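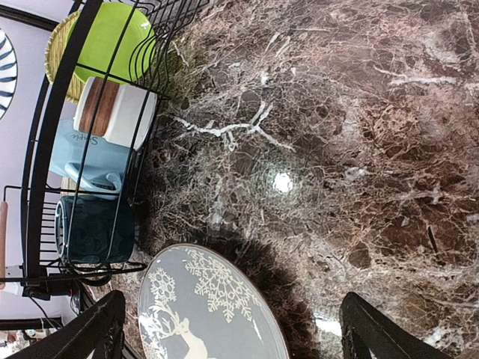 Brown marble-patterned surface with white veins, and a wire dish rack.

Marbling in paint is the copying of veined stone with brush, feather and glaze. Pale veins are drawn over a darker ground and softened before they dry. The Stalten workshop taught it as a course of 10 lessons.

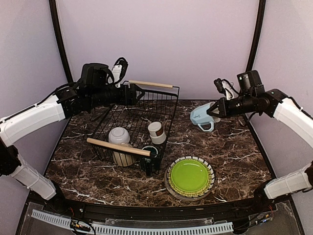

Why is the glaze put on thinly?
Thin coats let the ground colour show through, giving the paint some of the depth of stone.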